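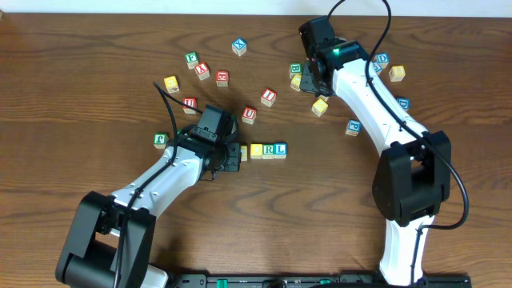

2 Aug 2026

Label printer, shipping bench. Ludger says it has been skipping again since he changed the roll. Pulled it this morning and had it on my bench most of the day.

Unit is the Nutlow thermal transfer, the older of the two. Prints at 300 dpi, four-inch head. The newer one is still with packing and I left it alone.

Symptoms as reported: every so often a blank label comes out between two good ones, and the print on the next one sits low by 2 mm or so. Ribbon looks fine coming off the take-up spool, no creases. Beverley had already cleaned the head with the alcohol pen and got no change.

First thing I tried was the gap sensor calibration from the front panel. Hold feed and pause at power-on, let go on the second blink. It fed four labels, stopped, and said OK. Ran a batch of 20 test labels. Blank on number 6, blank on number 15. So the calibration takes but doesn't hold.

Took the sensor cover off (two screws, the rear one is stripped, careful). Paper dust packed in along the lower lens, plus a curl of adhesive from the edge of a liner. Cleaned it with a dry swab first and then a damp one. Ran another 20. No blanks, but the low print was still there on a few of them.

Then the platen roller. It has a flat spot you can feel with a fingernail, on the left third. My guess is that somebody left the head latched down over the November shutdown. I turned the roller by hand with the belt off and it drags once per turn, same place each time. Amrit found a spare in the Torres drawer, same part number but a slightly harder rubber. Put that in. The clip on the gear side goes on with the lip facing out. I had it wrong the first time and the side panel wouldn't close.

With the new roller:
Test batch of 20, no blanks, print position good on all.
Test batch of 192, which is one full carton's worth of the small asset tags. One blank, at the very start, right after loading. I count that as a load fault.
Bar codes on every tenth tag read first time on the hand scanner.

Darkness was set to 14. That's too high for this ribbon and it's probably why the small type was filling in. Brought it down to 8 and the serial numbers are clean now. Speed left where it was.

Side matter, the driver. The bench PC still has the old Tesovden driver and it keeps putting the label size back to the default whenever the machine restarts. Melaniia says the packing PC has the newer one and it doesn't do that. I have not updated ours yet as the stock program only talks to the old queue name. Want to ask her how she got round it. If it's only a matter of renaming the queue then it's a five minute job.

Also looked at the label stock. The Stivstead rolls have a narrower gap than the ones we used before, and the black mark on the liner is fainter. The printer is set to gap sensing so the mark shouldn't matter, but if anyone switches it to mark mode it will run on for half a roll. Put a strip of tape over the menu note inside the lid so people leave it alone.

Nadiia asked whether it's worth buying a new one. Not yet in my view. The head has some life left, one dead dot at the far right where we never print. What it needs is to be unlatched when it's going to sit for a while. I'll write that on the lid too.

To do:
Order two platen rollers, the proper soft ones
New screw for the sensor cover, M3, short
Ask Melaniia about the queue name
Check the packing printer for the same flat spot
Old roller is in the scrap tray, keep it until the new ones come in, I want to measure the diameter

Printer back on the shipping bench by four. Ludger has the first roll loaded.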